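The planner had been wrong since a little after four, and the company that wrote it was gone.

Plarnier had sold its last license in the spring and closed the office in August. What was left was a build number, 269, and a folder of source code that the lab at Tudcombe had been given on the way out. I was the one who had asked for it, so I was the one who got to read it.

The job was simple to state. Pick a thing up out of the front bin, put it in the back bin, and when the front bin is empty, do it the other way. The arm had done this for weeks without much attention from me. Then I updated the perception module, which we called Gilani, and from that point the arm went down to the bin, stopped, and waited.

It didn't fault. A fault would have been easier. The log said the same line over and over:

candidate rejected, waiting for better

I scrolled up. Gilani was finding objects and scoring them, and the scores were fine. The dog had a good one. The sunglasses had a poor one, as they always did, because the lenses threw back whatever was over them and the depth map came out full of holes. Every candidate went to the planner with its score, and the planner turned every one of them down.

I put the old module back. The arm picked up the dog and carried it over. I put the new module in again and reset the bin, and the arm stopped.

So I got coffee and started on the source.

Most of it was clean. Whoever wrote it had liked short functions and had named things well. There was a file for reach, a file for collisions, a file for what they called manners, which was mostly about not hitting the wall of the bin on the way out. The scoring file was the longest. Near the bottom of it I found the threshold, and it wasn't a number. It was a call to another function, and the function was named asby.

I searched the folder for asby. It was in one place only, with a comment over it.

Asby rule. Do not take the first good one. Look at what you have been shown so far, and wait if there is likely to be a better one.
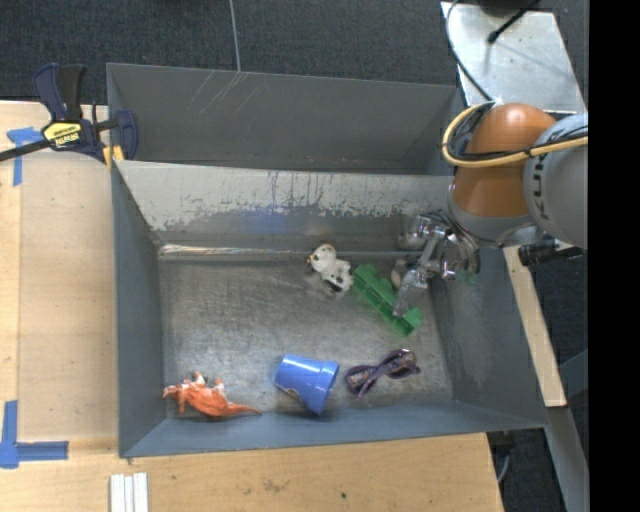
Below the comment were 70 lines of code. The function kept a history of scores. It took the best score it had ever seen and asked whether the present one came close. If it didn't, the function waited a cycle and asked again. There was a limit on the waiting, a patience value, but each new frame from the camera set it back to zero. With the old module that had never mattered. The old module was slow and not very sure of itself. It sent a frame when it had one, its scores were all middling, and almost anything it sent was close to the best.

Gilani was fast and gave sharp scores. One time, early in the evening, it had given a grasp on the flowerpot cup a score so high that nothing after it could come close. The planner had written that down and had been waiting for it ever since.

I read the history file to be sure. There it was, one entry far above the rest. I went and looked at the saved grasp. It was a bad one. The fingers would have closed on the rim and slid. Gilani had simply been wrong, once, with great confidence, and the planner had believed it.

I thought for a while about the person who wrote the rule. Asby wasn't a term I could find in any paper. It might have been a town, or a street, or someone's dog. The version notes only said that the rule had been added 6 releases back and that it made the demo look better. I could see how it would. An arm that pauses over a bin seems to be thinking.

There were 4 ways to fix it, and I wrote them on the whiteboard. I could cap the scores. I could let the history fade. I could stop the frames from resetting the patience value. Or I could take the rule out and let the arm grab the first good thing it saw.

I took the third one. It was one line. I also cleared the history, so the planner would have nothing to compare with when it started up. I left the comment where it was and added a line under it with the build number and what I'd changed.

Then I ran it. The log filled up with the usual things – frame in, candidates, scores. The first candidate was the green toy piece, with a score of no great distinction.

candidate rejected, waiting for better

I kept my hand off the keyboard. The patience value went up by one, and up by one again. It was getting dark outside, and the vending machine in the hall had started its hum.

candidate accepted

The arm went down for it. I saved the log, named the branch asby, and went to find my coat while it worked.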